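From: Anitha Shetty
To: pradham-users
Date: 25th May
Subject: Re: [pradham-users] Gripper closes too early on soft parts, which parameter?

Hipólito Pereyra wrote:
> Hello all,
> we moved from release 2 to the current branch and now our
> gripper node reports "grasped" before the fingers have really
> closed. With hard parts we do not see it. With bread it is
> nearly every time. I tried to raise contact_threshold but then
> it squeezes too much. Is there some other parameter I have
> missed? Paraschiva told me you have food on your table also,
> so maybe you have met this.
>
> Also, do you plan the approach with the tray in the collision
> model, or without?

Hello Hipólito,

Yes, we have met this, and it took me much longer than I would like to admit. I will try to answer both questions in order.

The parameter you want is settle_window, not contact_threshold. In the old release the grasp monitor waited for the finger velocity to become small and then looked at the motor current. In the current branch it looks at the current first, and the velocity check is only done if settle_window is bigger than zero. The default is zero. For a hard part the two methods give the same answer. For a bun the current rises a little at first touch, the monitor is happy, and the arm starts to lift while the fingers are still moving inward.

I have set settle_window to 2 control cycles and put contact_threshold back to the value from the default file. Please change only one of them at a time, otherwise you will not know which one helped you. I made this mistake.

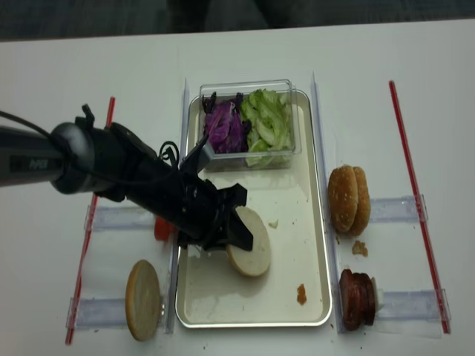 The second thing to check is where the grasp point comes from. Our perception node fits a circle to the outline of the bun half and gives the center and a radius. The planner then takes a point on the rim, and the fingers come down over the edge. If the fitted radius is too big by even a little, one finger touches only crumb and the current signal is very weak. I have a small script that draws the fitted circle over the camera image, and I can send it to the list if somebody wants it. It is not beautiful code.

For the log comparison, I recorded with both settings and went through 308 grasp events with Emilian Bogdan. Almost all the early reports with settle_window at zero were on the cut side of the bottom half, near the crust. I do not have a good explanation for why the crust matters so much. Maybe Delia knows, she wrote the original monitor.

About the tray: we plan with the tray in the model, but as a simple box with a low rim. The food container is a separate box, and its height includes the lettuce.
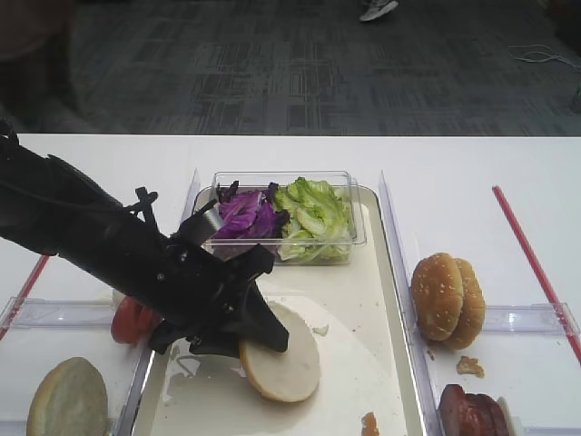
The dividers gave us more trouble than the tray. The depth camera does not see them well, and for a long time the planner believed it could move sideways close to the tray surface. Because they are clear acrylic and stand on both sides of the tray, I stopped trying to detect them and wrote them by hand into the static scene file, with a margin of 2 centimeters. The horizontal bars in the side compartments are in the same file. After this change the planner lifts first and then goes across – it is slower, but I prefer it.

One warning if you do the same. The scene file is loaded only when the planner starts, and the reload service returns success even if it did not read anything. I reported this on the Pornimine tracker in March and there is no answer yet. So please restart the planner after each edit.

Could you send me your monitor configuration and one short log where the early report happens? I would like to see if your current curve has the same shape as ours. If your controller runs at a different rate, then 2 cycles may be too short for you, and I would start by doubling it.

Best regards,
Anitha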